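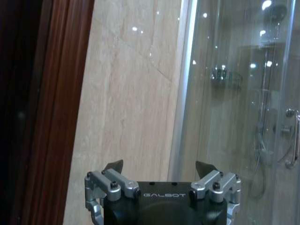
Wrist camera view, bathroom set: open gripper facing the stone wall and shower enclosure.

# Budport Student Robotics Project: Household Rooms Data Card

Posted in: Student Projects, Datasets

## Summary

This repository contains recordings made by students of the Budport robotics course during the summer term. The recordings cover household rooms and were collected for coursework in grasp planning and visual navigation. The current release holds 697 episodes in 14 folders. Each folder corresponds to one room and one recording team.

Release date: Thursday, August 1, 2024
Faculty contact: Usha Kandasamy

## Contents

- `episodes/` wrist camera video and joint readings
- `labels/` task name, team code, and outcome for each episode
- `splits/` lists used for the Baumgartner and Zovgate assignments
- `docs/` room plans and the student recording guide

Bathroom episodes are stored under the prefix `bath_`. They include approaches to shower doors, handles, and wall fixtures, as well as short passes in which the gripper stays open and no object is grasped. The latter are labeled `approach_only` and should be excluded when computing grasp success.

## Collection

Teams worked under supervision and followed the recording guide in `docs/`. Every operator completed the safety module before the first session. Episodes in which a person entered the view were removed prior to release. Audio was not recorded.

## Known Limitations

Glass and polished stone are common in the bathroom folders. Reflected room lights appear as small bright points on tile and glass, and fixtures behind a shower panel may look hazy or blurred. Depth estimates in these areas should be treated with caution. Seven episodes in `bath_09` have no joint readings; they are listed in `docs/missing.txt`.

Outcome labels were entered by the recording team and checked by one other student. Disagreements were settled by the course staff. The Celach folder was labeled under an earlier version of the guide and does not use `approach_only`.

## Permitted Use

The data may be used for teaching and noncommercial research. Redistribution of the video files requires written permission from the course office. Student reports that use the data should cite the release date and the folder names.

## Corrections

Errors may be reported through the issue tracker. Please include the folder name and episode number. Corrected label files will be added to the next release, and the previous versions will remain available in `labels/archive/`.

This site uses cookies to remember your preferences and measure traffic. Accept | Manage settings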